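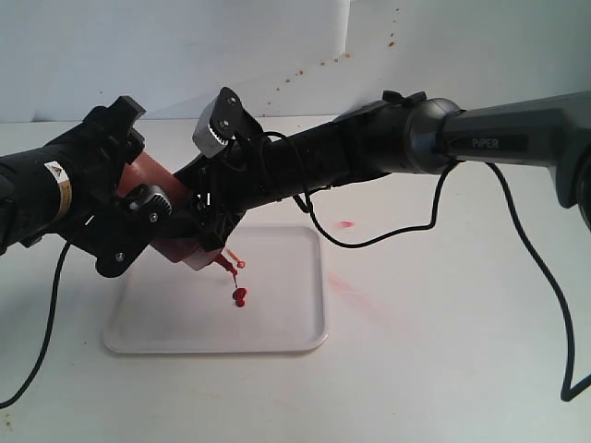

Fanlow Squeeze Controller

Leteo part line: dispensing controls for small arms
Status: on sale, with a safety notice for units on early settings (see below)

The Fanlow is a control box and software package for robot arms that pick up squeeze bottles and other soft containers. It sits between the arm controller and the gripper and decides how fast the jaws may close and how far. It works with parallel grippers that report jaw position. Single-arm and two-arm cells are both supported.

It is sold for sauces, syrups, glue and colored liquids at light duty. It is not a metering pump and should not be used where the dose has to be exact.

Safety notice: over-squeeze after a lost position signal

We have had reports of bottles being squeezed much harder than the program asked for. The Drorkidum test kitchen had it happen with red sauce, and the sauce went over the table and up the back wall. The person running the cell was standing outside the guard and was not hurt.

The fault comes from the jaw position signal. If the signal drops out while the jaws are closing, units on early settings keep the last position they were given and go on closing. The controller thinks the jaws have stopped short and adds force. A full bottle lets out a short fast jet. A bottle that is half empty tends to spit, with air and liquid coming out together.

In most of the units sent back to us the signal was lost at the gripper cable, at the plug or where the cable bends at the wrist. Loops that hang low can catch on a tray rim or on the other arm and pull the plug part way out.
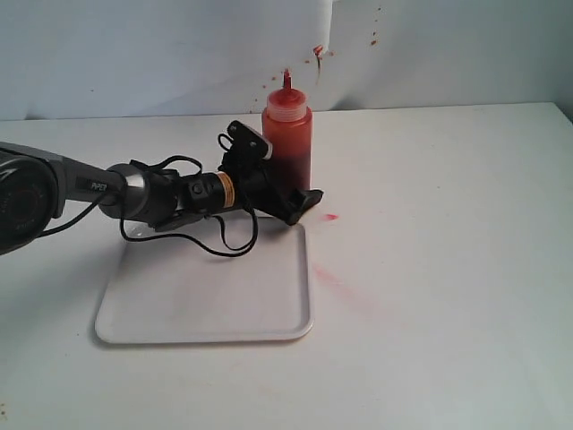 Gripper and sauce bottle, with splatter on the backdrop behind.

What has changed

Units shipped from April onward stop the jaws and hold when the signal is missing for more than 14 milliseconds. They do not open, so the bottle is not dropped. The arm stays where it is until someone presses reset.

Closing speed is now capped at 7 mm per second by default. You can raise it in the menu, but the box will ask for the service code.

If you have an older unit

Stop using it on squeeze bottles until the settings have been updated. Other work with hard objects can go on. The update file is free from Leteo or from Çetinkaya, who handle service and spare parts. Loading it takes a few minutes and does not erase saved programs.

After the update:

Check both ends of the gripper cable and push the plugs home.
Tie up any slack, leaving enough for the wrist to turn fully each way.
Run the squeeze program with the jaws empty and watch for a stop message.
Run it again with a bottle of plain water, nozzle down over a deep tray.
Pull the signal plug during a slow test close, with hands clear – the jaws must hold and the red lamp must come on.

If the lamp does not come on, take the unit out of service and send it in.

Cleaning up after a spill

Power the arms down before wiping anything. Look at the gripper screws, the finger teeth and the open connectors, where sugar and vinegar do the most harm. Do not spray cleaner at the wrist. Wipe the floor as well, and check the wall or backdrop for drips that could run down onto the table later.

Using it with graduated cylinders

Tall plastic cylinders can be handled on the Hold setting, which keeps a steady light grip and never squeezes. Take the reading at eye level once the cylinder is standing on the table. A wrist camera is too close for a proper reading, and marks near the top and bottom of its view are easily misread.
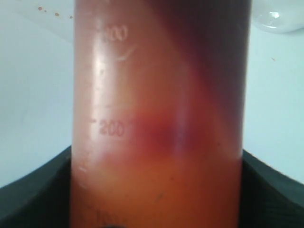

Specifications

Container size: up to 500 ml
Gripper type: parallel, two finger, with position output
Default closing speed: 7 mm per second
Signal loss stop: 14 milliseconds
Saved programs: 100
Lamps: green for ready, red for hold
In the box: controller, gripper lead, cable ties, printed guide

Spare gripper leads are sold singly. Please give the serial number on the underside of the box when ordering – the older plug is a different shape.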